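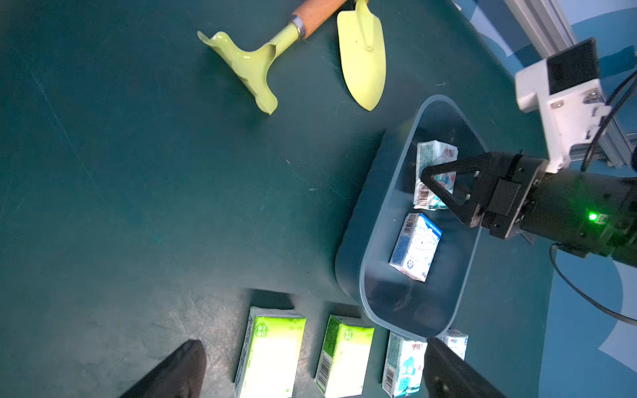 Carton sorting cell, gripper with a carton in the basin.

Grip force fault on the carton cell: frequently asked questions

What is the fault?
The Grodero gripper controller sometimes closes past its set point and crushes small drink cartons. It logs code 1243 when this happens. In some cases the code is logged one cycle late, so the carton named in the log may be the wrong one.

Which units are affected?
Cells with Grodero firmware 1101 and a Wundine wrist sensor. Firmware 1000 does not have the fault but lacks the slow-close mode.

What causes it?
The controller zeroes the force reading while the fingers are still moving. If the cable pulls on the sensor at that moment, the zero is wrong and stays wrong until the next restart. Every grip after that is too hard or too weak.

Can it be seen before a carton is damaged?
Sometimes. With the fingers open and still, the raw force reading should stay within 20 counts of zero.
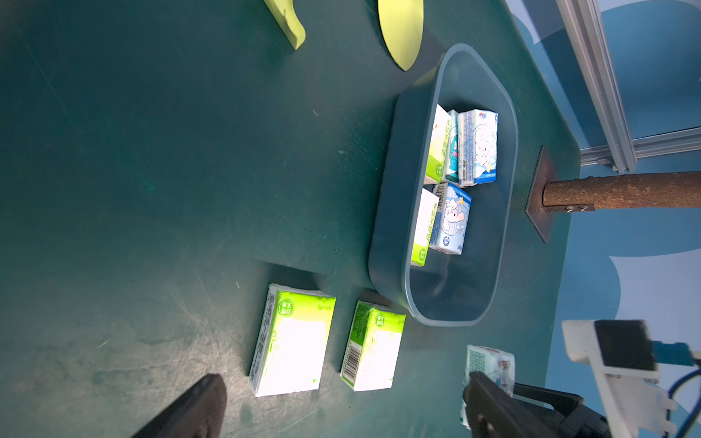

A reading that drifts while the arm is parked points to the cable. A reading that is steady but offset points to the zeroing step. Do not correct an offset by lowering the force limit. That hides the code and leads to dropped cartons.

Is there a workaround?
Set the settle delay to 2000 ms and zero the sensor only with the arm parked. Cycle time goes up. The setting is lost on a firmware reload and has to be entered again.

Is it a safety issue?
Treat it as one. The force limit cannot be relied on to protect a hand while the fault is present. Stop the cell and lock out power before reaching onto the table. Pausing the program is not enough, as the gripper stays live.

Does the arm need to be tested against a fixed object after a reset?
No. Test with an empty carton at slow speed, five grips, and compare the readings.

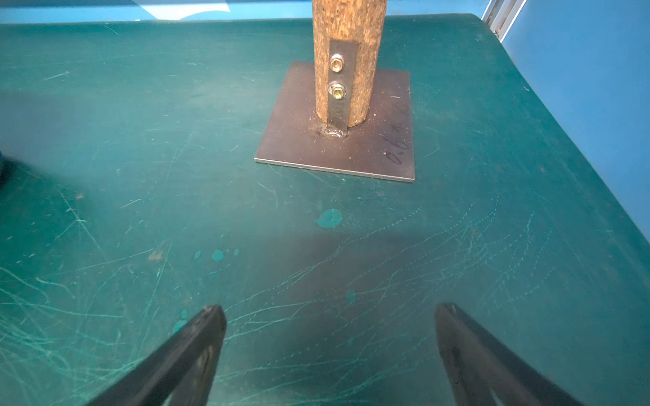

Tomás McGrath writes that on his cell code 1243 came back after the delay was set, and stopped only when the sensor cable was given more slack at the wrist. Cable routing has been added to the reset steps for that reason.

When will it be fixed?
A firmware update is due in September. Until then, leave the settle delay in place.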